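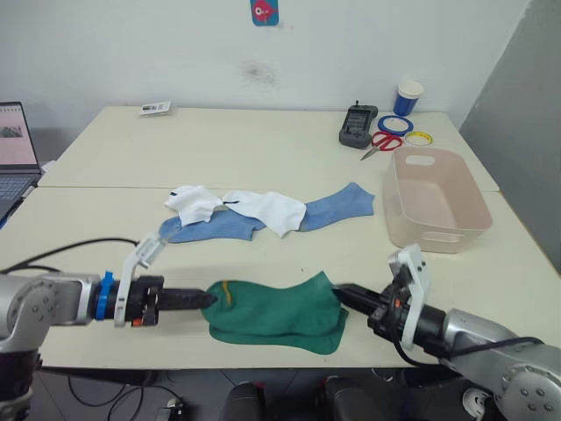 The planner at Emstead was required to state its intention before each motion, and Rizwan Sultana was required to read it. Release 11 had been approved in July without objection. On Sunday the log stopped at line 207, with both arms at the green sock and the blue and white ones still waiting farther back on the table. The entry read: "Grasp held. Pair not found. Request permission to continue looking."

Sultana consulted the Lelura manual. No such request was defined in it.
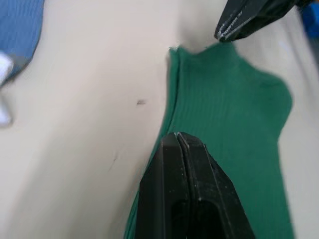 2 min read

The correct procedure was to clear the queue and report the fault to Szűcs. Sultana opened the form, entered the release number, and left the cause blank. Then the permission field, which had never before accepted input, accepted hers.

Line 208 read: "Thank you. Looking."

2026-09-27 | By the Bidia Fiction Desk
12 comments | 346 shares
This site uses cookies. Accept / Manage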